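Progress report to the Undley fund, tabletop demonstrations project
10/10/23

Hi all,

You asked for something shorter than the last one and with less plotting in it, so I'm going to try to just tell you where we are. The spreadsheets are in the shared folder as usual if you want them.

The big news is that collection is properly going now. At the end of August we had a lot of practice material and hardly anything I'd have trained on. Since then we've recorded 153 demonstrations that passed review, all of them tabletop work done by a person with the two hand-held grippers. I'm really pleased with that number! I had told you to expect fewer, partly because I thought the review step would eat more of them than it did.

We did throw out a whole batch early on. The marker tracking on the left gripper kept dropping whenever the operator turned the wrist too far over, and the recordings looked fine until you plotted the path and saw the hand jump sideways. That cost us 3 sessions. I went back and forth on trying to rescue them (Ledex, our alignment script, can fill in short gaps) but the gaps weren't short, and I'd rather not teach the policy that hands teleport. So they're out, and the check now runs at the end of every session, while the table is still set up and we can record it again.

The task list is down to five from the seven in the proposal. I dropped the two that needed a second person at the table. We can talk about whether you're OK with that, but my feeling is that the remaining ones have plenty in them: cups and mugs on and off a tray, small flat things moved around near the table edge, that kind of stuff. Flat things are still the hardest by a mile. You'd think a mug would be worse, with the handle and everything, but the jaws get along fine with a mug. Something thin and black lying flat on a wood surface is hard to pick up and hard to see.

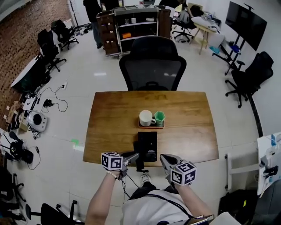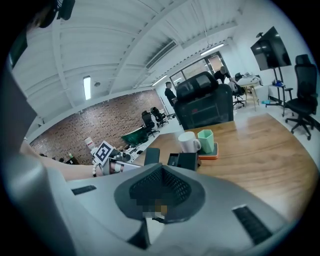 Mug and green cup task: first from the operator's head, then from a camera on one of the grippers.

Getting those two views to agree in time was most of my September, frankly. The head view tells the model what's on the table and where, and the gripper view gives it the close-up it needs for the last little bit of the reach. If they're even slightly out of step the thing learns to close early. We now do a clap of the jaws at the start of every recording and Ledex lines everything up from that. It's crude and I love it.

On the training side, Wirgate (the small model, the one that fits on the machine under my desk) has been through the first part of the data. It reaches for the correct object most of the time and then dithers. I don't want to put a success rate in front of you yet, the test set is too small and too much like the training set. Darwish, the bigger one, hasn't started. I'm holding it until we have more variety in the object positions. Looking back through the recordings, we have a habit of putting the tray in the middle of the table, over and over, and a model will pick that up faster than anything we're trying to show it. From now on the starting layout comes off a printed card.

Money: we're under on equipment and over on operator hours, and the two come close to canceling out. Operators get tired sooner than I planned for. The grippers aren't heavy but holding both of them out over a table gets old, so sessions are shorter now, with a longer break in between. I'd like to move some of the unspent equipment line across to hours. Could you let me know if that needs a form or if an email is enough?

Next up is the layout cards, then a second table at a different height, then Darwish. I'll send the review log separately once I've cleaned up the column names.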